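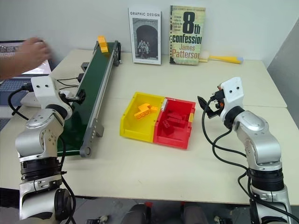
Heller Tisch, weiße Wand dahinter, links das grüne Band

Wandfarbe im Arbeitsraum: matt oder seidenmatt hinter der Arbeitsfläche?

kokkinos_s
Hallo zusammen,
ich muss im Oktober einen Arbeitsraum neu streichen, Altbau, Kalkzementputz, darauf mindestens zwei Schichten alte Dispersion. Die Wand hinter den Tischen soll wieder weiß werden. Bisher war dort eine stumpfmatte Innenfarbe mit Nassabriebklasse 3. Auf Tischhöhe glänzt die Fläche nach jedem Abwischen stärker, im Streiflicht sieht man jede geputzte Stelle.
Fläche: 40 m², Deckenhöhe normal. Beleuchtung kommt von der Decke, 4000 K, dazu ein Fenster seitlich.
Fragen:
1. Reicht Klasse 2 oder gleich Klasse 1?
2. Glanzgrad matt oder seidenmatt?
3. Muss die alte Dispersion runter?
Gruß, Stavros

Trukby
Zu 3: Klebebandtest und Wischtest. Band fest andrücken, ruckartig abziehen. Bleibt Farbe am Band, muss an diesen Stellen abgestoßen werden. Mit feuchtem, dunklem Tuch über die Wand reiben. Färbt es weiß ab, kreidet der Anstrich und braucht Tiefgrund. Hält beides, reicht Abwaschen und ein Voranstrich.
Zu 1: Klasse 1. Der Aufpreis pro Quadratmeter ist bei der Fläche uninteressant.

Eirini_M
Bei Klasse 1 gehe ich mit, beim Glanzgrad kommt es auf das Licht an. Seidenmatt hinter einem hellen Tisch gibt bei Deckenleuchten Reflexe genau in Blickhöhe. Ich würde matt nehmen. Nassabrieb und Glanzgrad sind in der DIN EN 13300 zwei getrennte Angaben, matt mit Klasse 1 gibt es im Fachhandel ohne Weiteres.

Feto
Sehe ich anders. Matte Farben mit Klasse 1 haben dasselbe Problem, das er jetzt schon hat: Beim Reiben wird die Oberfläche poliert, der sogenannte Schreibeffekt kommt dazu. Seidenmatt ist gleichmäßiger und lässt sich mit Wasser und etwas Spülmittel reinigen, ohne dass man es sieht. Habe ich in Werkstatt und Flur so, im vierten Jahr.

Eirini_M
Im Flur vielleicht. Auf altem Putz zeigt seidenmatt im Streiflicht jede Spachtelstelle und jeden Rollenansatz. Er schreibt Altbau und Fenster seitlich. Dann müsste vorher auf Q3 gespachtelt werden, und das ist deutlich mehr Arbeit als der Anstrich selbst.

kokkinos_s
Test gemacht. Band hält überall außer neben dem Fenster, dort ist eine Stelle von der Größe eines Tellers mitgekommen. Tuch bleibt sauber bis auf denselben Bereich.
Spachteln auf Q3 wollte ich vermeiden. Die Wand ist ordentlich, aber nicht eben.

Trukby
Stelle am Fenster bis auf tragfähigen Grund abstoßen, Tiefgrund, spachteln, schleifen, entstauben, Spachtel nochmals grundieren. Danach normal weiter. Und messen, ob es dort feucht ist. Abplatzungen direkt neben der Laibung haben meist einen Grund.

Feto
Wenn der Untergrund nicht eben ist, gebe ich Eirini in dem Punkt recht. Dann aber zweigeteilt: Sockelbereich bis 1,40 m seidenmatt, darüber matt, Übergang mit Klebeband und scharfer Kante. Der Unterschied fällt bei gleichem Weißton kaum auf.

Eirini_M
Fällt auf. Gleicher Farbton, anderer Glanz, seitliches Fenster: Das sieht man den halben Tag. Wenn zweigeteilt, dann bewusst mit zweitem Farbton, etwa einem hellen Grau unten.

Markos D.
Noch ein Hinweis zur Verarbeitung, der bisher fehlt. Der Großteil der glänzenden Flecken und Ansätze entsteht beim Rollen. Immer nass in nass, Bahn für Bahn, und in eine Richtung nachrollen — vom Fenster weg, nicht quer zum Lichteinfall. Zu zweit arbeiten, einer schneidet die Ecken bei, einer rollt hinterher. Florhöhe 12 mm für matt, für seidenmatt kürzer. Heizung aus, Fenster zu, sonst zieht die Farbe zu schnell an.
Zum Verbrauch: 140 ml pro m² und Anstrich, bei zwei Anstrichen auf 40 m² also 11,2 Liter. Ein 12,5-l-Gebinde reicht, alles aus einer Charge.

kokkinos_s
Danke, sehr brauchbar. Stand jetzt: matt, Klasse 1, zwei Anstriche, eine Charge. Die Zweiteilung lasse ich weg. Feuchtemessung an der Laibung mache ich vorher, Gerät kann ich mir leihen.

Feto
Dann bitte in zwei Jahren ein Bericht über die Wischstellen. Ich bleibe bei seidenmatt.

Trukby
Beim Abwischen später Mikrofasertuch weglassen, weicher Schwamm mit wenig Druck. Und einen halben Liter luftdicht abfüllen zum Ausbessern, mit Datum und Chargennummer auf dem Deckel.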